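Gaduvwood folding table, six months in

I bought the Gaduvwood folding table back in December, mostly out of spite. My old routine was folding laundry on the bed, which meant my back hurt and half the shirts got re-wrinkled when the dog jumped up (he's 16, so "jumped" is generous). The table cost me $100 on sale and I went back and forth for weeks over whether a grown woman needs a special surface for T-shirts.

Well, I do! Quick rundown on the thing itself. It's a flat top on two fold-out legs, pale finish, and it closes up thin enough to slide behind my dryer. Setup took me 16 minutes the first time, and most of that was me putting one leg on backwards. Now I can do it with a basket on my hip. The height is the real selling point. I'm on the tall side and I don't stoop at all, but my sister-in-law borrowed it and said it hit her a little high, so try one in the store if you're short.

The top is slick, and I have mixed feelings about that. Cotton slides into place with one sweep of the hand and you can smooth a sweater out really nicely. Anything silky just keeps on going, though. I lost a Cherkaoui blouse over the back edge three times in one evening and finally laid a bath towel down first, which works fine but kind of defeats the purpose.

It's great for big stuff. On the bed I could never get long sleeves to lie straight, and I'd end up with that lumpy roll you get when one arm is bunched inside. With a hard surface you pull the top corners out, let the body go flat, and then deal with the sleeves. My stack of sweatshirts fits on one shelf now, and it used to take two.

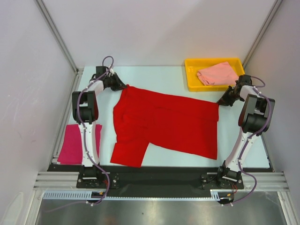

Wendy Pearce wrote in to say she has the Grivadow version and likes it better for heavy things, as hers has a fabric cover that grips. She does all her hoodies on it sleeves first, then thirds, and she says mine is the wrong order and I'll never get a square stack my way. Fair enough, Wendy, I tried it last night and the stack was squarer.

Complaints: the leg latches are stiff, and the rubber feet leave gray marks on my vinyl floor. They wipe off with a damp rag. Cliltura sells replacement feet in white and I may get a set.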